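시케오(Sikeo) 원내 약제물류·투약기록 연동 견학 보고

방문일: 8월 6일 화요일
방문처: 시케오 병원 약제부 및 의료정보팀, 공급사 허뉴베오(Hurnuveo) 현장 지원실
목적: 투약기록 바코드 검증과 조제 시스템 간 인터페이스 운영 현황 확인

오전에는 의료정보팀 회의실에서 시스템 구성 설명을 들었다. 시케오 병원은 756병상 규모이며, 전자의무기록은 허뉴베오 제품을, 약제 조제와 재고 관리는 브레넌스(Brenance)를 사용한다. 두 시스템 사이에는 메시지 중계 서버인 기틴스(Gittins)가 있고, 처방 발행, 변경, 취소가 모두 이 서버를 거친다. 본원이 검토 중인 구성과 거의 같아 질문 대부분을 중계 구간에 할애했다.

중계 서버는 이중화되어 있으나 자동 전환은 꺼 둔 상태였다. 도입 초기에 자동 전환이 일어나면서 같은 처방 메시지가 두 번 전달된 사례가 있었고, 그 뒤로 담당자가 대기열을 확인한 다음 수동으로 전환한다. 수동 전환에 걸리는 시간은 평균 6분이라고 한다. 야간에는 당직자가 원격으로 처리하며, 전환 중에 들어온 처방은 대기열에 남았다가 순서대로 전송된다. 취소 메시지가 원처방보다 먼저 도착하는 경우를 막기 위해 처방 번호별로 순번을 부여하고, 순번이 비면 해당 건만 보류한다. 보류 목록은 약제부 화면 상단에 뜬다.

메시지 형식은 표준을 따르지만 용법 필드는 자체 코드다. 허뉴베오의 용법 코드와 브레넌스의 용법 코드를 맞추는 대응표가 400행이며, 약제부에서 관리한다. 대응표에 없는 코드가 들어오면 자유 텍스트로 넘기지 않고 오류로 반송한다. 의사 입장에서는 불편하다는 의견이 있었으나, 자유 텍스트로 넘긴 처방에서 조제 오류가 집중되어 지난 3월부터 반송 방식으로 바꾸었다고 한다. 대응표 변경은 시험 서버에서 검증한 뒤 매주 한 차례 반영한다. 긴급 반영 절차는 문서로만 있고 실제로 쓴 적은 없다.
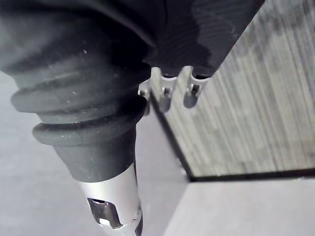
오후에는 조제실과 병동을 둘러보았다. 조제실에서는 처방 접수부터 검수까지 단말 화면 하나로 처리한다. 접수 화면은 병동별 정렬이 기본이고, 응급 처방은 색이 아니라 별도 탭으로 분리되어 있다. 색상 표시는 한때 사용했으나 모니터마다 색이 다르게 보여 중단했다. 검수 단계에서 수량이 맞지 않으면 사유를 선택해야 다음 화면으로 넘어간다. 사유 항목 중 '기타'의 비중이 높은 점은 약제부에서도 문제로 보고 있었다.

병동에서는 투약 직전 환자 팔찌와 약포지 바코드를 차례로 읽는 절차를 참관했다. 불일치가 나면 경고창이 뜨고, 진행하려면 사유 입력이 필요하다. 경고는 3단계로 나뉜다. 환자 불일치는 진행 자체가 차단되고, 약품 불일치는 두 번째 간호사의 확인이 있어야 하며, 시간 불일치는 사유만 적으면 된다. 시간 불일치 경고가 너무 잦다는 지적이 있어 허용 범위를 약품군별로 조정하는 작업이 진행 중이다. 항생제와 인슐린은 기존 범위를 유지한다.

무선망 음영 구역에 대한 대비도 확인했다. 단말이 연결을 잃으면 마지막으로 받은 투약 목록을 읽기 전용으로 보여 주고, 바코드 판독 결과는 단말에 저장했다가 재연결 후 전송한다. 다만 저장 중에 처방이 변경되면 변경 내용이 단말에 반영되지 않는다. 현장에서는 연결이 끊긴 단말로 고위험 약물을 투약하지 않도록 지침으로 막고 있으나 시스템상 차단은 없다. 본원 도입 시에는 이 부분을 요구사항에 넣어야 한다.

감사 로그는 중계 서버와 양쪽 시스템에 각각 남는다. 세 로그의 시각 기준이 동일하지 않아 사고 조사 때 시간을 맞추는 수작업이 발생했고, 현재는 세 서버 모두 같은 시각 서버를 참조한다. 로그 조회 권한은 의료정보팀에만 있으며 약제부는 요청서를 내고 결과를 받는다.

본원 검토 항목
- 중계 서버 자동 전환 사용 여부와 중복 메시지 차단 방식
- 용법 코드 대응표의 관리 부서 지정
- 연결 단절 시 고위험 약물 투약의 시스템 차단
- 검수 사유 항목 재분류
- 로그 조회 권한의 약제부 부여 범위

허뉴베오 측에 인터페이스 명세서와 오류 코드 목록을 요청했고, 브레넌스의 반송 처리 설정값은 시케오 약제부에서 별도로 보내 주기로 했다. 자료를 받는 대로 시험 환경 구성안을 작성한다.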